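How a Picking Cell Is Set Up and Looked After
Werkholm Workshop Pages for Ages 9 to 13
Written by Analyn Macaraeg

What a cell is

A cell is a robot together with everything it needs to do one job. The arm is the part most people look at first. The table, the bin, the cables, the controller and the computer program are also parts of the cell, and a fault in any of them can stop the work.

The cell described on this page is at the Werkholm workshop in Flunside. Its job is called bin picking. Blocks lie in a metal bin in no special order. The arm reaches in, takes hold of one block, lifts it out and puts it down somewhere else. Then it goes back for the next one.

People can do this without thinking about it. For a robot it is a hard job, and most of the work happens before the arm moves at all.

The parts, from the floor up

Base. The arm is bolted to a base that must not move. If the base shifts by the thickness of a coin, every position stored in the robot's memory is wrong by the same amount.

Links and joints. The stiff sections of an arm are called links. The places where it turns are called joints. Your upper arm is like a link and your elbow is like a joint. Each joint has a motor, and a sensor that measures how far the joint has turned.

Wrist. The joints closest to the tool make up the wrist. They tilt and twist the tool so that it points the right way.

Gripper. This is the tool on the end of the arm. It has fingers that close on a block. The fingertips wear out faster than any other part of the cell, so they are made to come off.

Cables. The gripper needs power and signals. These travel along cables on the outside of the arm. The group of cables is called a dress pack.

Controller. This is a cabinet with a computer and motor drives in it. It tells each motor how far to turn and how fast.

Pendant. A pendant is a control box with a screen and buttons. The operator uses it to move the arm slowly by hand and to store positions. It has a red emergency stop.

Step 1. Fix the bin

The bin has to be in the same place every time. A loose bin will creep across a table when the gripper bumps it, a very small distance each time. After 100 small bumps, the bin can be well away from where it started.

At Werkholm the bin is held with a clamp. Screws would hold it better, but the bin gets changed when a different job is tried, and a clamp takes less than a minute to undo. The rule is to check the clamp by hand before the power goes on. Push the bin at each corner. It should not slide and it should not rock.

Precious Estrella, the technician for this cell, draws a pencil line on the table along the bottom of the bin after it has been clamped. If there is a gap between the bin and the line later in the day, the bin has moved and Step 2 must be done again.

Step 2. Tell the robot where the bin is

A robot does not know where anything is until it is told. It measures every position from one point, called the origin. The origin of this cell is at the centre of the robot's base.

The operator fits a pointed rod in the gripper and drives it slowly to one corner of the bin. The controller works out where the tip is by using the angle of each joint, and the operator presses a button to store the position. This is repeated at two more corners. Three corners are enough to describe where the bin is, which way it is turned and whether it is tilted.

The result is called a frame. When it is stored, the robot can be told "go to the middle of the bin, just above the floor" and it will go to the right place. The first corner of the Werkholm bin is 1040 millimetres from the origin.

Try it yourself: put a shoebox on a table. Choose one corner of the table as your origin. With a ruler, measure how far along the table and how far across it each corner of the box is. Write the numbers down, take the box away, and ask someone else to put it back using your numbers only. Then compare the two positions.

Step 3. Mark the walls

The inside of a bin is a difficult place for an arm. The floor is open, but there are walls on all sides, and the gripper is wider than its fingertips. A block lying against a wall may be easy to see and still be out of reach.

The walls are therefore entered in the program as places the arm may not go. The program adds a gap to each wall. In this cell the gap is 11 millimetres. A larger gap is safer but leaves more blocks behind in the corners. A smaller gap reaches more blocks and leads to more scraped paint – and in the end to a bent finger.

Step 4. Route the cables

This step is the one visitors ask about least, and it causes more stops than any other.

A cable on a moving arm has to be long enough to reach when the arm is stretched out. When the arm folds up again, the spare length has to go somewhere. It makes a loop. If the loop is too small, the cable is pulled tight and the wires inside it break. If it is too large, it can catch on the bin or get in the way of the gripper.

To set the loops, the operator moves the arm slowly to the farthest place it will have to reach, then to the closest, then turns the wrist as far as it will go in each direction. Someone else watches the cables the whole time from outside the marked area. Ties are put on loosely at first. They are pulled snug only when all the movements have been checked.

A cable must never be tied tightly across a joint.

Step 5. Test slowly

The first run is done at low speed with the operator holding the pendant. The arm goes above the bin, down, and back up, with no blocks in the bin. Next, one block is put in the middle. Then one is put near a wall. Only after that are several blocks dropped in so that they lean and overlap in the ordinary way.

Long blocks that lie at different angles are a good test. The fingers have to close across the narrow side of a block, so the wrist must turn to match each one. When two blocks lie side by side, there may be no room for a finger between them. The program then has to pick another block first, or push one of the two aside.

A trial run at Werkholm is 262 picks. The operator writes down each miss with the reason, if it can be seen. Most reasons fit under one of these headings:

Slipped. The fingers closed on the block and it fell out.
Blocked. A finger came down on top of another block.
Wall. The arm refused to go because the block was inside the gap.
No grip. The fingers closed on nothing.

If there are many misses under "slipped", look at the fingertips. If there are many under "no grip", check whether the bin has moved.

Looking after the cell

Each day
Push the bin at the corners.
Look along the cables for kinks, rubbed spots and loose ties.
Press the emergency stop and make sure the arm will not move until it is reset.
Take everything out of the bin that does not belong in it.

Each week
Wipe the fingertips with a dry cloth and look at them closely. A shiny patch means the surface has worn smooth.
Check the screws that hold the gripper to the wrist.
Drive the pointed rod to the first corner and see whether it still meets the metal.

Each September
The base bolts are checked with a torque wrench, a tool that measures how hard a bolt is being turned. The results go in the log book. Any cable with a damaged outer layer is replaced.

Scratches on the floor of a bin do no harm to the picking. They are left alone unless one has a sharp edge. A dent is different: it changes the height of the floor, and a block lying over it will sit at an angle the program does not expect.

One repair, from start to finish

The log book has an entry for a gripper that would close but not open. The steps Precious Estrella followed are a fair example of how faults are found.

She stopped the arm, switched off the power at the controller and locked the switch with a padlock. She moved the fingers by hand. They slid freely, so nothing was jammed. She then unplugged the gripper cable at the tool end and tested it with a meter, one wire at a time. One wire gave no reading when the cable was bent and a normal reading when it was straight.

That meant the wire was broken inside and its ends touched only part of the time. The break was beside a tie that had been pulled too tight. The cable was replaced, the new tie was fitted a hand's width farther back, and Step 4 was done again from the beginning. A short slow test came last.

She changed one thing at a time. If two parts are changed together and the fault goes away, there is no way to tell which one was bad.

Words used on this page

Dress pack: the cables that run along a robot arm.
Frame: a stored description of where something is and which way it faces.
Origin: the point from which everything is measured.
Pendant: the hand-held control box.
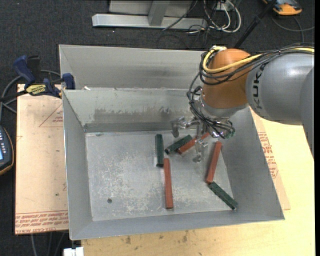
Page last changed: 2021-02-06

Gripper reaching into the bin, green and red blocks on the floor. The cables pass over the orange-brown wrist joint and loop down toward the tool (see Step 4). The blue-handled clamp is at the corner of the bin (see Step 1).

Next page: The Tondell Conveyor
Previous page: Measuring With the Collado Gauge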